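Home Tech Talk > Robots and Automation
Topic: Can any of these things tidy a room yet?

gratemate
Hanix wants 3000 dollars for the home arm, plus a subscription. I've watched the launch video twice and I still can't tell what I'd be buying. It picks stuff up. So does my five year old, when bribed.

lowtide_rick
Picking up is most of tidying though. I've seen the Prasus one clear a floor and it was fine. Slow, but fine.

gratemate
Clear a floor of what? Soft blocks on a bare rug? Show me one dealing with whatever is really lying around. This is closer to what I mean: 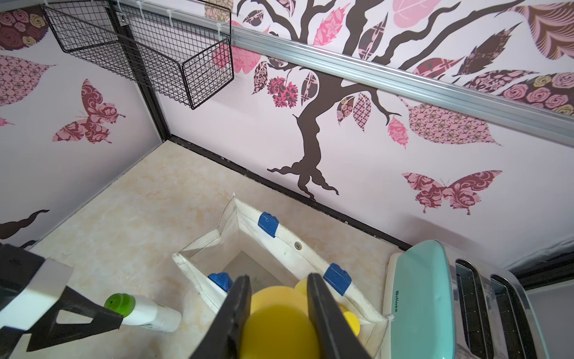 Yellow thing in the gripper, fabric bin under it, bottle on its side, toaster next door.

lowtide_rick
OK, and it's got hold of the yellow piece right over the bin. That's the job, isn't it?

pinhook77
It's one piece of the job. The bottle has to go somewhere, and the toaster has to stay put. Who decides that? Also look at the blue tape on the rim of the bin. I don't have tape on my bins.

lowtide_rick
You could put tape on your bins.

pinhook77
I could pick up the toys, too.

mossyoak_b
I work at Carrillo, packing side. We had a Nuvico arm on trial for 10 weeks. Good with rigid boxes, hopeless with anything saggy. It needed 2 people near it most shifts. I wouldn't write them off, but I wouldn't pay home prices either.

gratemate
Did they keep it?

mossyoak_b
Sent it back in February. The boxes are mine again.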